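搬家后邻居送了回礼，我还要不要再回？感觉停不下来了

提问者：Kavinda Fakir
浏览权限：公开　分类：邻里与人情

事情是这样的。我在 Tramier 小区住到第 5 个月，才鼓起勇气给对门送了一盒饼干，算是迟到的搬家见面礼。我以为这件事到此为止，人情账清零，大家以后在电梯里可以放心地点头。

结果两天后，门把手上挂了一袋橘子。我妈在电话里说，收了橘子不能不还，于是我还了一罐茶叶。对门还了一瓶自己腌的萝卜。我又还了一条毛巾（我承认这一步走得很差）。现在他们送来一只炖好的鸡，连锅一起端过来的。

锅总得还吧。空着锅还，我妈说不像话。可往锅里放什么才配得上一只鸡？照这个涨势，年底我大概得送他们一台冰箱。

想请教各位：
一、这种来回一般几轮算正常？
二、有没有体面的停法，既不显得小气，也不用搬家？
三、毛巾那一轮还有没有补救的余地？

补充：对门是一对老夫妻，人很好，就是手快。我这边茶刚泡上，那边门铃已经响了。

——

Gizella Sárközi 的回答
获得 13 个赞同

先说结论：锅要洗干净还，里面放点小东西，价值一定要比鸡低。你前面的毛病就出在每次都想打平，打平在对方眼里等于“该我了”。

我在楼道里跟人这样来回过大半年，对手是楼下的宋太太，水平很高，过年期间我一度靠她的包子维持生活。后来总结出几条，供参考。

不要当天还。当天还像退货，对方会觉得自己送得不对，下次加码。隔上一阵子，最好隔到对方已经忘了是谁欠谁。

不要还“买的整件”。茶叶、毛巾、保温杯，一看就有标价，老人家会去超市对价格，对完价格睡不着，第二天就炖鸡。还零碎的、吃完就没的：几颗糖，半个西瓜，出门带回来的一小包当地点心。西瓜尤其好，你可以说一个人吃不完，这样在道理上是他们帮了你的忙。

把东西换成力气。帮忙拿快递、换灯泡、看看手机为什么没声音。最后这项请慎重，我上次帮宋太太关了一个静音，之后全楼的静音都归我管。

真想停，就当面说一句：“您再送我就不敢开门了。”要笑着说。说完对方多半会再送一次，那一次收下，别还，就停住了。

至于毛巾，别补救了。你一补，他们才会想起来有过一条毛巾。

——

Ju-won Song 的回答
获得 4 个赞同

直接不还不就完了？我住 Jidum 那边，邻居给我什么我吃什么，三年了，关系非常好。当然也可能是他们单方面觉得我很可怜。

锅还是要还的。我有一口没还，现在上下楼只能走楼梯。

提问者 Kavinda Fakir 回复：你住几楼？
Ju-won Song 回复：不低。

——

Natsumi Nishimura 的回答
获得 5 个赞同

楼上 Gizella 说的我大部分同意，只对“隔一阵子”有保留。锅这种东西不能隔，人家可能就这一口顺手的。建议先还锅，小东西另外再给，两件事分开办。锅里垫一张厨房纸，盖子用布擦干，比塞什么都强。

另外很多人卡在包装上。给邻居的东西千万别包得太郑重，丝带一打，对方就得换件衣服来收。我的做法是把平时攒下的纸袋拿出来用，按下面的顺序来：

1. 挑袋子。有店名的先排除，尤其是贵的店，里面装两根黄瓜会引起误会。印着小孩、花草、动物的卡通袋最安全，谁也不会对着卡通小孩计较轻重。

2. 检查提绳。轻轻往上拽两下，绳头松的就别用了。我在 Dunano 的楼梯上掉过一袋土豆，滚了两层，邻居们陆续给我送回来，又欠了一圈人情。

3. 装东西。一两样就够，袋口敞着，让人一眼看见里面是什么，省得对方回家拆出压力。糖最省心：不用冷藏，不挑口味，老人不吃还能给孙辈。像一包 Fox's 水果糖往纸袋里一立，就挺像那么回事了，又绝对不值一只鸡。

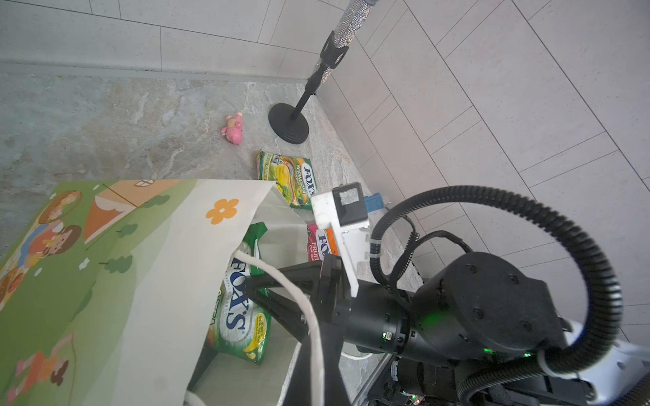
4. 递袋子。门口递，别进屋。进屋就要喝茶，喝茶就要留饭，留了饭你这道题就得重新问一遍。台词准备一句就好：“路过买多了。”不要解释路过哪里。

5. 撤退。手里最好拎着垃圾，显得你本来就要下楼。等电梯的时候别回头，回头的人手里都会多出一袋橘子。

提问者 Kavinda Fakir 回复：照做了，锅还了，糖也送了，垃圾也拎了。阿姨说纸袋真好看，问我还有没有，她想拿来给我装粽子。

Natsumi Nishimura 回复：那你就说没有了。

Kavinda Fakir 回复：我已经给她了，给了两个。

相关问题
邻居送的粽子太多，冷冻室放不下怎么办
腌萝卜开封后能放多久
第一次去同事家吃饭带什么合适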